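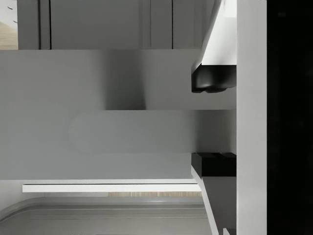 Slide 1. Long recessed handle, pale grey panel (rendering)

Growing older in the same kitchen
Speaker notes, Bilbridge housing evening, April

Total time 30 minutes, questions after. Speak slowly. Water is on the left side of the desk.

Slide 1 – opening
Good evening, and thank you to Karine Morin for the invitation. My name is Toon Van Leeuwen. I work on the renovation of rented homes, mostly kitchens, and mostly for tenants who have lived in the same flat for a long time.
Start with the question to the room: who has changed something in the kitchen because of a sore hand, or a sore back? Wait for the hands. Do not fill the silence.

Slide 2 – the Gajewski building
54 flats, all with the same kitchen when the building was new. We visited the tenants before we made any drawing. Most of them did not complain. They had found their own solutions: a tea towel tied to the oven door, the heavy pots living on the worktop, a stool in front of the sink.
Say clearly that these solutions are good information. When I see the tea towel, I know the door is too stiff.
Tell the story of Mr Sawatzky (he gave permission). Clifford Sawatzky kept all his plates in the oven. The wall cupboard was too high for him after his shoulder operation, and he did not want to ask his daughter every time. He baked nothing for two winters.

Slide 3 – reach
Everyday things between the hip and the shoulder. Christmas things can go higher.
Deep cupboards at floor level are difficult for the knees. Pull-out shelves help, but only when they run lightly with the full weight on them. Test with real pots. In the showroom the shelves are always empty.

Slide 4 – handles
A recessed handle does not catch sleeves or a dressing gown, and the walking frame passes without hitting it. For some hands it is less easy, as the fingers must bend and pull at the same time. A bar handle can be pulled with the whole hand, or even with the wrist.
My advice is to bring both to the tenant and let them try for a week. Rachid Alaoui made a small test board for us with different handles, and people had very strong opinions!
Pass the board around now. Ask for it back before slide 6.

Slide 5 – light and colour
Pale fronts make a small room feel bigger. A pale worktop with pale fronts, however, makes the edge hard to see for someone with weak eyes. A darker worktop is a cheap help. Put the lamp under the wall cupboard, so you do not work in your own shadow.

Slide 6 – money
For the Gajewski flats we had 3000 euros per kitchen, work included. It was not enough for a new kitchen, so we kept the cabinets and changed the inside, the handles and the light. Tenants could stay at home during the work.
If somebody asks about the Cala and Trostero ranges: we used both, and I have no contract with either.

Slide 7 – what I would do differently
We fixed the taps last. They should come first, everybody uses them.
We also wrote the letter to tenants in too difficult language. Mackenzie Boychuk rewrote it on one page, and then the answers came.

Questions. The test board and the price list stay on the table near the door until 9 pm.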